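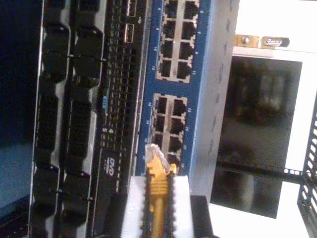
Nadine Sleiman asked me this morning whether the new transfer agreement means her Grillon credits are safe or whether she still has to go course by course with the registrar. I've had the same question from enough people that I'm going to put it all in one thread.

Background first. Wenddale College and Grillon Community College signed a transfer agreement on January 24, 2018. The two presidents signed it in the Grillon library in front of faculty and students from both schools. It covers students who start at Grillon and want to finish a bachelor's degree at Wenddale.

I'm an adviser at Wenddale and I sat in on most of the meetings, so I know the document fairly well. I don't speak for the registrar. If your letter from the registrar says something different from what I write, go by the letter.

The main thing: if you finish an associate degree at Grillon in one of the covered programs, you come in as a junior. Your general education block counts as done. You don't send in syllabi and you don't wait for a department chair to look at each class.

Covered programs are business, elementary education, criminal justice, biology, social work and English. That is six. Nursing is not on the list. Nursing has its own admission process and its own deadline, and that stayed the way it was.

If you leave Grillon before you finish the associate degree, you can still transfer, but the old rules apply. Each class gets looked at separately. Nadine, this is you, I think. You told me you have two classes left. My advice is to finish them.

You can take those last two in the summer at Grillon and still start here in the fall. Apply now, list the summer classes as in progress, and send the final transcript when the grades post.

Grades. You need a C or better in every class in the block. A D can count toward the Grillon degree in some cases but it won't come over. People miss this one. Check your transcript before you apply.

Math. College Algebra counts for everything except biology and business. Biology needs Precalculus. Business needs Statistics, and you can take it at either school, though it costs less at Grillon.

Foreign language. Wenddale asks for two semesters for English majors only. Grillon offers Spanish every term and French when enough people sign up. If you're planning on English, start the language early.

Money. Transfer students under the agreement get the Rawashdeh Scholarship if they have a 3.0 or higher. It pays $1,000 a year for two years. No separate application. The financial aid office reads it off your admission file.

The scholarship was set up by Munther Rawashdeh, who started at Grillon himself and came here afterward. He spoke at the signing for a few minutes. He said he lost most of a year retaking classes he had already passed, and he would like that to stop.

You still need to file the FAFSA. The Rawashdeh money goes on top of whatever else you get, up to the cost of attendance. If you filed for Grillon only, log back in and add Wenddale to your school list.

Some numbers, for those who asked. Grillon has 2,231 students this year. In its November survey, 400 of them said they planned to go on to a four-year school. We have not been getting anywhere near that many here.

Advising. Stela Pană will be at Grillon every other week this semester, in the student services building, second floor. She can pull up your transcript and show you what's missing. Walk-ins are fine, but you'll wait less with an appointment.

Fatima Afolabi does the same job on the Wenddale side. If you're already admitted and have a question about your schedule, go to her and not to Stela. It saves an extra round of emails.

Housing. Transfers can live on campus but don't have to. The form is on the same page as the deposit. If you want a room in the junior and senior halls, get the form in early – they fill those by date received.

Someone asked about students who transferred last fall. The agreement doesn't reach back automatically. You can ask for a second review of your credits if you had the full associate degree in a covered program. The form is at the registrar's window and it has to be in before spring break.

Crisanto Tan did this on his own last year, before there was any agreement, and got nine credits added after the review. Bring the course descriptions from the year you took the class. The current catalog won't do if the course has changed.

Online classes from Grillon count the same as the ones in a classroom. Lab sciences have to include the lab. Credit by exam counts if it shows on the Grillon transcript with a grade or a pass.

Credits from a third school are the messy part. If Grillon accepted them toward your associate degree, we accept them as part of the block. If Grillon didn't use them, we look at them one at a time.

Deadlines. Priority date for fall is April 15. You can apply after that, but the scholarship is only sure for people in by the priority date. Spring applications open in September.

Correction to the math post above: education majors can use College Algebra or Math for Teachers. I left out the second one. Either is fine.

I'll add the link to the course list when the registrar posts it. Stela has paper copies until then.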